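The Keeper of Lot 3905

A story in five notices

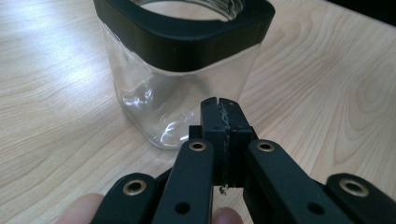 First Notice: To All Tenants of the Prilov Building

The management of the Prilov Building wishes to inform tenants that a jar has been left on the second-floor landing, beside the radiator. It contains a quantity of preserved plums and bears a paper label with the number 3905. No apartment in the building has that number. The owner is asked to collect it from the office on the ground floor between nine in the morning and noon.

Tenants are reminded that the landings are to be kept clear at all times. This rule was adopted in the first year of the building and has not been amended.

Demetrius Park
Building Manager

Second Notice: Regarding the Jar

The management has received four claims to the jar mentioned in the previous notice. As only one jar was found, the claims have been set down below so that tenants may consider them and, where appropriate, withdraw.

Mr. Senad Radulović of the third floor states that the plums are his mother's. He has not seen the jar but was able to describe the taste, which he says includes clove and a little orange peel. The office has not opened the jar and cannot confirm this.

Mrs. Macarena Domínguez, also of the third floor, states that the jar was a gift to her from the late Mrs. Georgiev, who lived in the apartment over the archway and who was known to number her preserves. According to Mrs. Domínguez, Mrs. Georgiev began with the number one as a girl and did not start over when she moved to this country, or when she married, or when she moved again.

Mr. Faraji Mussa of the ground floor makes no claim to the plums but would like the jar when it is empty.

The fourth claim was unsigned. It was pushed under the office door during the evening and reads, in full, "Please do not give it to anyone yet."

The jar will remain in the office cabinet. Tenants who wish to add to their statements may do so in writing.

Demetrius Park
Building Manager

Third Notice: Correction

In the previous notice it was stated that Mrs. Georgiev lived over the archway. Several tenants have written to say that she lived beside it, and that the apartment over the archway belonged to the piano teacher. The management regrets the error.

It has also been brought to our attention that Mrs. Georgiev's apartment has not been let since her death last September. The building's records show that the rent has been paid each month by a firm called Lutier, by mail, without a letter. The management had taken this to be a relative. A reply has now been received from Lutier, which is a repairer of violins. Its owner, Mr. Mirko Marras, writes as follows, and has given permission for his words to be posted.

"Mrs. Georgiev came to my shop one winter with her husband's violin. It had been sat upon. I told her the repair would cost more than the instrument was worth, and she asked what it would cost in plums. I said 100 jars, as a joke. She brought the first two that same afternoon. She brought the last one eleven years later, up my stairs, on a bad hip, and by then I had been ashamed of myself for ten of those years. I could not return the jars, as I had eaten them. I asked if I might pay her rent for a while instead. She said that would be all right, as long as I did not make a speech."

Mr. Marras adds that he continued paying because he had not thought of a reason to stop. He makes no claim to the jar.

Demetrius Park
Building Manager

Fourth Notice: Entry to the Apartment Beside the Archway

In accordance with the terms of the lease, and with the consent of Mr. Marras, the apartment beside the archway was entered at ten in the morning by the undersigned, with Mrs. Domínguez and Mr. Radulović present as witnesses.

The apartment was in good order. The clock in the kitchen was running. Forty jars stood in the pantry, in rows, each with a number. The highest was 3904. On the kitchen stove was a large pot, recently washed, and in the sink a wooden spoon.

The undersigned asked the witnesses whether they could account for the pot. Mr. Radulović looked at the floor for some time. He then said that his daughter, who is twelve, had a key. Mrs. Georgiev had given it to her two summers ago so that she could come in and help with the stirring, and no one had asked for it back.

The girl was sent for. She confirmed that she had made the jar herself, from memory, and had given it the next number. She had left it on the landing to cool because the radiator there does not work, a matter which tenants have raised before and which the management has noted. When she came back for it, it was gone and there was a notice. She had written the unsigned claim. She did not wish to say it was hers until she knew whether it had turned out properly, and it has to stand for six weeks.

Demetrius Park
Building Manager

Fifth Notice: Disposition of the Jar

Six weeks having passed, the jar numbered 3905 was opened in the ground-floor office at four in the afternoon. All claimants were present. Mr. Marras traveled from Bandar Street by bus and brought the violin, which had come back to him by the terms of Mrs. Georgiev's will. He did not play it, being a repairer, but he allowed it to be held.

The plums were divided equally. Mr. Radulović reports that there is clove but no orange peel. Mrs. Domínguez reports that there was never any orange peel, and that he is thinking of his aunt. The maker of the plums considered them too sweet and has made a note of it.

Mr. Mussa has received the empty jar, washed, with the label removed at the maker's request. She has kept the label.

The following measures take effect at once. The radiator on the second-floor landing will be repaired. The key to the apartment beside the archway will remain where it is. The landings are to be kept clear at all times, except that one jar may stand on the second floor overnight during the plum season — provided that it is numbered.

Demetrius Park
Building Manager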